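Workshop tips: sharing the bench with a machine

Filed by Skarphéðinn Kragh, Clundside packing and repairs. Last tidied up 7th May.

The tips on this page used to be about glue. Then Sotstead put in the first automatic line, and the mail changed overnight from "how do I get epoxy off a vise" to "how do I get along with the thing at station 6." So this is the machine page now. The glue page is still up, and still gets more visitors.

Learn its hours before you learn its buttons

A person on a bench slows down after lunch. The picker does not, and for the first month this will make you feel like a bad person. Set your own pace and let the buffer tray do its job. If the tray is full, the machine waits. It has no opinion about waiting. At Sotstead we run 900 pieces on a good shift, and the shift got no better when people tried to race it, though we did go through a lot more bandages.

Keep your own stuff off the surface

Coffee, phone, keys, the orange you were saving. Anything left in reach will sooner or later be treated as product. Aller lost a perfectly good sandwich to the shrink tunnel in November and it came out very well sealed. Give everyone a shelf at shoulder height, away from the line, with names on it in marker.

Soft things are the hard things

If you are the one deciding which jobs go over to the machine, start with boxes. Boxes are easy. They have sides. The trouble starts with anything that squashes, and people who have packed by hand for years are badly placed to explain it, because their fingers sorted it out long ago and never told the rest of them. When you train on a squashy item, close the grip slowly, stop at the first sign of a dent, and back off a hair. Hold it. If it stays put, you have your setting. Write the setting on tape and stick the tape where the next shift will look, so not inside the manual.

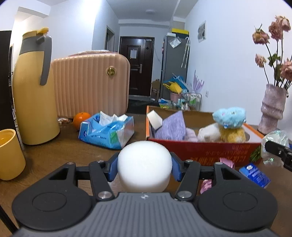

Do the practice on a cluttered table, too. The folks at Ho trained for weeks on a bare bench under nice even light and were then surprised by the actual world, where there are wrappers. Bring in a mix of sizes and textures from home if you have to. Shiny plastic is a pest. Knitted things snag. Fruit rolls, and it rolls toward the person who said it wouldn't.

Wipe the pads

Grip pads pick up lint, dust and whatever was on the last hundred items. A damp cloth at the start of shift and another at the halfway break will fix most of the "it's dropping everything" complaints. Let them dry before you start up. Do not use the lemon stuff from under the sink. It leaves a film, and then you will be dropping everything in a pleasant citrus atmosphere.

While you're there, put a finger on each screw head. With the power off, please. One that turns under your finger needs tightening, and a spare set costs less than an afternoon on your knees with a flashlight.

Who does the fiddly bits now

You do. This was left out of the presentation. The machine took the lifting and the repeating, and my back thanks it every morning. What it left behind is the list of exceptions, which on our line stood at 197 items last time we printed it: torn labels, odd shapes, anything with a loop or a dangle. That work is more interesting and also more tiring, and it ought to be paid as such. Ask. We asked, and got part of it, and are asking again.

Rotate the exceptions seat. We started with all day, went down to 4 hours, and settled on 2. After that the eyes go, and people start putting the good ones in the reject bin out of spite.

Naming it

You will want to. Ours went without a name for a week and then it was Gary. I would only say — pick one you can shout across a room, and check first that you don't already employ one. Sotstead did.

Next time: getting tape residue off a stainless guard, which I have been promising since before the guard.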